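Robotics > Simulation and Test > Faults

Software fault halts two-arm kitchen trials at Gremunness

Monday, 9:40 a.m.
By the automation desk

Gremunness has suspended all two-arm kitchen trials after a fault in its motion software let the right arm of a virtual work cell keep moving during a commanded stop. The fault was found in simulation. No physical arm was running the affected build, and no one was hurt.

The company reported the fault in a notice to test partners on Monday. It asks all sites to stay on the previous release of Tollska, its motion controller, until a corrected version has been checked.

The trials use a simulated marble counter set with ordinary kitchen items, including a checkered cutting board, a dark plate with a blue rim and a woven basket. One arm works from each side. The same counter is used for tests of grasping, placing and handing over.

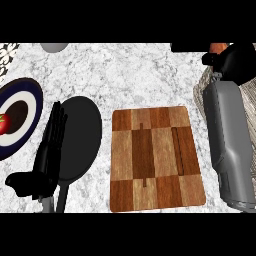

Automation desk
Staff writer, industrial systems

According to the notice, a stop command in Tollska is sent to both arms through a shared queue. Each arm is meant to confirm the command within 70 milliseconds. If either one fails to confirm, a second routine should cut motion on both sides.

In the failed runs, the left arm confirmed and stopped. The right arm was in the middle of a grip adjustment, and its command was held behind the finger commands already in the queue. The second routine then read the left arm's confirmation twice and took it as a reply from both. The right arm carried on to the end of its planned move.

The fault appeared in 3 runs before the trials were halted. In 2 of them the right hand passed through the space reserved for the left arm. The simulator logged these as zone violations. There was no contact between the arms.

Conneely, the contractor that reviews the logs, traced the change to an update made in October. The update merged arm and finger commands into a single queue to cut delay during handovers. Stop commands were supposed to skip to the front. They did so for arm moves, but the rule was never extended to finger moves.

The standard test set did not catch it. That set sends stop commands only while the arms are traveling or at rest, with the grippers idle. The failed runs came from a newer set of tests in which the stop is sent at random times.
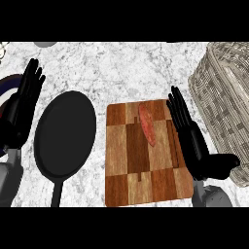

Both hands raised over the simulated counter, with the pan between the left hand and the cutting board.

Gremunness lists 4 changes for the corrected release. Stop commands will get their own channel. Each confirmation will carry the number of the arm that sent it. The second routine will reject duplicates. The random stop tests will become part of the standard set.

Heltitz, which runs physical two-arm cells on the same controller, said its machines have a hardwired emergency stop that does not pass through Tollska. It has still held back the update at all of its cells and lowered the speed limit for any task in which both arms share a zone.

The notice does not say when trials will resume. Conneely is to repeat the failed runs on the corrected release and then replay older logs to see whether the fault occurred earlier without being flagged. Sites that have already installed the affected version are told to roll back and to keep their log files.

Comments

queue_depth
Reading the same confirmation twice and passing it is the real fault here. The queue order only exposed it. Untagged acks should not have made it through review.

mhk_controls
Does the 70 ms limit cover the finger joints or only the arm? The article says "each arm" and the notice isn't any clearer.

benchtop
We rolled back Monday afternoon. Note that the rollback resets the zone limits to default, so write yours down first. Cost us two hours.

queue_depth
@mhk_controls Arm only, as far as I can tell. On our version the fingers have a separate timeout, set in the gripper config.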